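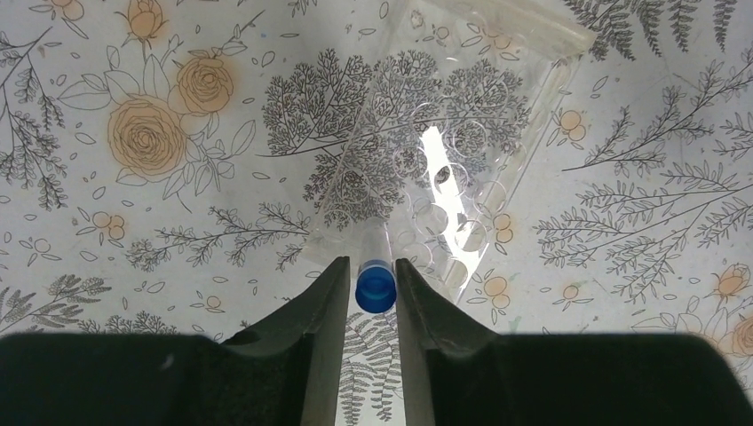
Shopping for robots at an open house

Our lab has had a line in its budget called "automation" for as long as I have worked there. Every fall it gets moved to next year, along with the new sink. This October my manager decided the line should either be spent or put out of its misery, and so I was sent to the open house at Pleline with a notebook, a parking voucher and instructions not to sign anything.

Pleline occupies the back half of a low building outside Pikovar, behind a tile showroom whose sign is much larger. I spent a while among bathroom fixtures before a man holding grout pointed me through the right door. Inside there was coffee, a tray of pastries, and a table of name badges, mine being spelled in a way that made me sound Portuguese.

The company sets up small two-armed benches for labs like ours, the kind with too much tube handling for the staff and far too little for one of those big enclosed lines that need their own room and their own electrician. You can buy a bench outright or lease it. They'd rather you leased. This came up before the coffee did.

Ognjen Trajkovski gave the tour. He used to run a sample receiving desk, and he talks about labels peeling off in the freezer the way other people talk about old wars. I liked him. He took us first through the storeroom, where he made a point I wish I had heard three budgets ago: the arms are the part of the quote everyone stares at, and they are the part you will argue about least once the thing is on your bench. The arguments will be over fingers, trays and who is allowed to move the tray.

Fingers deserve a paragraph. Grippers come with a standard pair, and the standard pair is fine for things the size the catalog assumed. Small caps and pegs are another matter. You want a narrow tip that can get down to a tray of round wells without bumping its neighbors, and you want a spare set, for when somebody closes the first set on something it shouldn't. Ognjen quoted 500 a set for the custom shape. I wrote it down and underlined it. We have a person on our night shift who has broken a centrifuge lid by leaning.

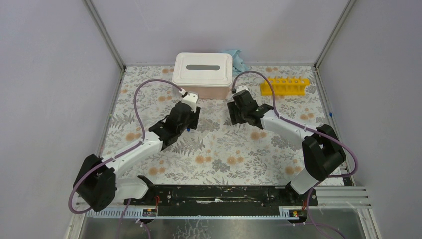
What I had come for was a price for the whole setup, and this is where the notebook got messy. The quote as printed covers two arms, the rail they bolt to, and the software for one year. The walls are extra. I asked if one could skip the walls, and was told that one could, and that most people who did came back for them. Plain light panels keep the background the same from morning to evening, and they discourage colleagues from parking a lunch on the work area. Call it some 3,000 for panels, posts and fitting, unless you have a handy person and a free weekend, in which case call it the same plus a bandage.

Cables were my other question. I have never seen a catalog photo with a cable in it, and I've never seen a working arm without one. Ask where they go when the arm reaches as far as it can, and ask what a replacement costs and whether it comes from a shelf or from across an ocean. Theirs comes from a supplier called Ulier, and the wait is 4 weeks. I have decided we would buy spares on day one, which my manager will call pessimism.

The floor covering was a matter of some interest to our group. A woman from a seed testing lab wanted to know if the arms needed a special mat. They don't, said Ognjen, but whatever you train them on, don't go swapping it the next week and expect thanks. Ferns and roses were perfectly acceptable. I was pleased to learn of one item in the project that could be bought at a housewares store, and I have put it in the spreadsheet on its own line so that something in there looks cheap.

After the pastries came a talk by Ingrid Sorensen on planning for the first year. Her slides were mostly tables, and good ones. She suggested budgeting staff hours before hardware: someone has to show the arms each task, over and over, with the tray a little crooked and then crooked the other way. If you can't name that someone, she said, wait until you can. A man from Pavlović asked if the vendor could just do it. The vendor could. There was a rate. He put his pen away.

She also told us to count consumables. Clear trays scratch, racks wander off to other benches, and a bright lamp over shiny plastic can leave you with a white streak where your wells used to be. Move the lamp before you pay for a better camera. I have passed this on to our facilities people, who replied asking which lamp, and in which building, and whether I had filled in the form.

My recommendation, for whoever reads these reports after me: lease one bench for a year, put custom fingers and spare cables in the first order, and let the walls come out of the furniture budget, where they might get past unnoticed. Book the training hours now. The parking voucher covered only the tile showroom, so I am also attaching a receipt.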